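The Slow Business of Tidying Up

Can a machine put things away yet? A look at the state of household and workshop robots

3/9/18

At the Stolum workshop in Olvera, the hardest job of the morning is picking up after a child who isn't there. The work is toy blocks. A robot arm has to move them where it is told, one at a time, without knocking over the ones next door.

Most parents could do this half asleep. The arm takes 444 seconds to clear a set on a good run, and on a bad run it doesn't finish at all.

Stolum makes sorting equipment for small factories. Two years ago it started a side project called Rutine, which asks whether the same kind of arm can handle the loose, mixed-up jobs that fill a home or the back end of a shop floor: clearing a table, emptying a dishwasher, putting returned parts back in the right bin. The company is open about the answer so far. Some of it, slowly, if someone sets things up first.

The trouble is easy to see once you watch for a while. In a factory the part arrives in the same spot every time, facing the same way. In a kitchen nothing does. A fork may be under a plate. A mug may be on its side. A person looks, reaches and adjusts without thinking about it, and every one of those steps has to be built into the machine.

Blocks are a fair stand-in. They don't break and they don't cost much, and they still raise most of the questions that a messy counter does. A cube that sits at an angle has to be approached differently from one that sits square. A heart on its side has no obvious place to push. Cylinders roll.
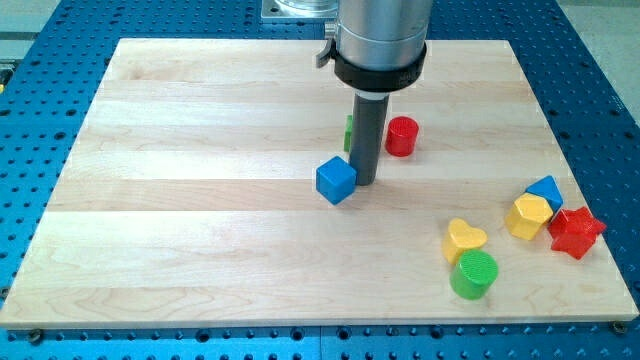
Volume 12, Issue 3 — Page 27

The tool on the Stolum arm is a plain dark gray shaft that points straight down. It has no fingers. With a tool like that the job is pushing, and pushing turns out to be a good test of whether a machine understands where things are. When the red star sits near the edge of the board, a shove from the wrong side sends it off. When the blue triangle and the yellow hexagon are close together, moving one can easily move the other.

The team ran 3147 trials last year. They kept the failures as well as the successes, and the failures were more useful. Many came down to crowding. With space around each block, the arm did well. With four or five bunched up, it would start a push, catch a neighbor and then have to plan all over again. Green blocks behind the shaft were a problem too, for the simple reason that the shaft got in the way of the view.

Those same two problems, crowding and blocked views, come up in every chore on the Rutine list. A laundry pile is all crowding. A full sink is both.

Other groups have taken a different road. Skuvusitz, which sells equipment to hotels and hospitals, has dropped the idea of a general helper and builds machines for one task each. Its linen cart follows a fixed route and carries loads of up to 260 pounds. It can't fold a towel, and the company has no plans to teach it. Buyers seem happy with that. A cart that does one thing every day is worth more to them than an arm that does six things some days.

Price matters as well. Stolum's goal for a home version of its arm is $2000, not counting the table it is bolted to. Nothing in the workshop comes near that now. The motors alone cost more, and so far every setup has needed a trained person within reach of the stop button.

On the shop floor the outlook is better. Floors are flat, light is steady and the boss can change the layout to suit the machine. Stolum expects to have an arm sorting returned fasteners at one customer's plant by December. It will work a single bench, with trays marked out in advance, and a worker will check the trays at the end of the shift.

Homes will take longer. The next set of tests at Olvera adds cups and spoons, and after those a dish towel, which the team is not looking forward to.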